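Telix Silent Alarm – Set-up Guide for Front Desk and Guard Rooms
Section 6: Pairing the alarm buttons and making the first test

Last changed: 7 February 2022

This section is for the person who prepares the Telix buttons before they are given to staff. It explains how to pair a button with the base unit, how to give it a location name, and how to test it without calling the police by mistake. The mounting of the base unit on the wall is explained in the section before this one. Please do not start here if the base unit does not yet show a green light.

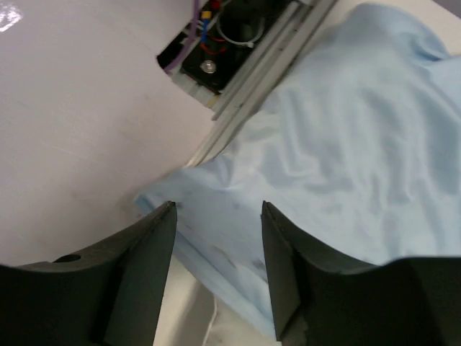
Sestov Security Services – Alarm and Dispatch Department

Before you begin

You need the base unit, the buttons, the small key which came in the bag with the screws, and the supervisor code. The supervisor code is not the same as the door code. If you have lost it, ask the duty desk at the Rerkuvier office, and have your badge number ready, as they will not give the code without it.

Call the dispatch desk and say that you are going to do set-up work. They will put your site in test mode. Wait until you see the word TEST on the display of the base unit.

CAUTION: If the display does not show TEST, every press of a button is treated as a real alarm. The officers who come will not know that it is a set-up, and they may enter the building prepared for an armed person. Do not press any button "just to see if it works."

Pairing a button

1. Turn the key on the side of the base unit to the position marked SET.
2. Enter the supervisor code and press OK. The light changes from green to yellow.
3. Choose ADD BUTTON from the menu.
4. Take the button out of its cover. Remove the plastic strip from the battery.
5. Hold the button near the base unit and press it down for six seconds. Release it when you feel the short vibration.
6. The display shows the serial number of the button. Compare it with the number on the back. If they are the same, press OK.
7. Repeat from step 3 for the next button.

Pair the buttons one at a time. When two buttons are pressed together, the base unit can save one of them under the number of the other, and you will find this mistake only during the test. One base unit can keep 14 buttons. If your site needs more, a second base unit must be ordered, and it gets its own supervisor code.

Note: The older buttons with the square cover can be paired in the same way, but they do not vibrate. Watch the display instead.

Giving a location name

The location name is the first thing which the dispatcher reads. It is sent to the police together with the address, so please write it for a person who has never been in your building.

1. In the menu, choose the button and then LOCATION.
2. Write the floor first, then the room, then the nearest outside door. A good name is GROUND FLOOR CASH OFFICE, NORTH DOOR.
3. Press OK to save it.
4. Write the same name on the paper list on the last page of this guide.

Do not use the names of employees. People change desks and they leave the company, and in November we still received alarms with the name of somebody who had left in the spring. Do not use short names which are known only inside your team, also when everybody on the team likes them.

The name can have 172 characters including spaces. The dispatcher's screen shows all of them, but the pager of the guard shows only the beginning. This is why the floor must come first. 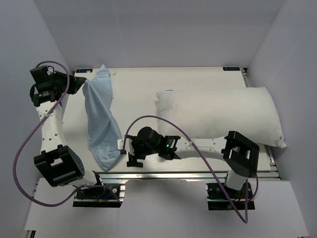 If a button is carried by a guard on patrol and does not stay in one place, write PATROL and the name of the area. The dispatcher will then call the guard room to ask where the guard was seen last. A patrol button must never be left in a drawer or in a car.

Choosing the alarm type

Each button can send two types of message. The type is chosen in the menu under ALARM TYPE.

SILENT – No sound in the building. The base unit calls dispatch and opens the microphone, so the dispatcher can hear the room. Use this for reception desks, cash offices, and every place where a person may be threatened face to face.

LOUD – The siren starts at the same time as the call. Use this only for places where the sound helps people to leave, for example a parking garage.

CAUTION: Do not set LOUD for a button which is placed behind a counter. A siren next to an angry or armed person can make the situation much worse. If you are not sure which type is right, leave it on SILENT and ask us.

The test

Do the test with one colleague. One person stays at the base unit, the other person goes to the buttons.

1. Check again that the display shows TEST.
2. Press the first button 2 times, quickly. One press alone does nothing, this is made so on purpose.
3. The person at the base unit reads the location name aloud over the radio. The person at the button says if it is correct.
4. Wait until dispatch confirms. The display shows RECEIVED.
5. Clear the alarm with the supervisor code and go to the next button.

On sites which use the Song intercom, the microphone test is done through the intercom panel and not through the base unit. Press TALK on the panel, speak in a normal voice, and ask the dispatcher if the words are clear. You do not need to shout.

If RECEIVED does not appear, look at the following:

The light is red: the base unit has no connection. Check the cable and start the test again from step 1.
The light is yellow: the key is still in the position SET. Turn it back to RUN.
The light is green but nothing happens: the battery strip was perhaps not removed completely.

Ending test mode

Turn the key to RUN, take it out, and call dispatch again. Say the name of the site and the words "set-up finished." The word TEST must disappear from the display while you are on the phone. Do not end the call before this.

Keep the key in the guard room safe. The paper list goes in the red folder, and a copy is sent to the Rerkuvier office with the signed test form.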